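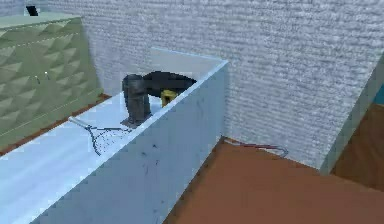
By Olanrewaju Nwankwo
Jan 19, 2021

How Does a Drill Make a Hole?

Push your finger against a block of wood. Nothing happens. Push a nail against it and you might leave a small dent. A drill can go all the way through in a few seconds. It does this by turning.

The part that does the cutting is called the bit. A bit is a metal rod with a sharp tip and grooves that wind around it like the stripes on a candy cane. The tip has two cutting edges. Each time the bit goes around, the edges shave off a thin curl of wood. The curls slide up the grooves and out of the hole. If they stayed inside, the bit would get stuck.

What makes it turn?

A power drill has an electric motor. Inside the motor are magnets and coils of wire. When electricity runs through the coils, they become magnets too. Magnets can pull on each other or push each other away, and the motor uses those pulls and pushes to spin a shaft. Gears connect the shaft to the bit.

Gears matter because a motor spins very fast but not very strongly. A small gear turning a big gear makes the big one go slower and with more force. Many drills let you choose between a slow speed and a fast one. A slow setting might turn the bit up to 500 times in one minute. Slow is good for driving screws. Fast is good for making small holes in wood.

Before electricity

People drilled holes long before there were motors. One very old tool is the bow drill. The string of a small bow is looped around a stick. When you move the bow back and forth, the stick spins one way and then the other. Ancient Egyptian carpenters used bow drills to make furniture.

Later came the brace, a crank with a bit at one end. You lean on the top and swing the handle in a circle. Some woodworkers still like to use one.

Why drills get hot

Rub your hands together hard. They get warm. This is friction. A bit rubbing against wood or metal gets warm the same way, and it can burn you if you touch it right after drilling.

Drills are for grown-ups, or for older kids with a grown-up helping. Anyone using one should wear safety glasses, tie back long hair, and clamp the wood down first.

Words to know

Bit: the part of a drill that cuts
Friction: the rubbing of one thing against another
Gear: a wheel with teeth that turns another wheel
Shaft: a rod that spins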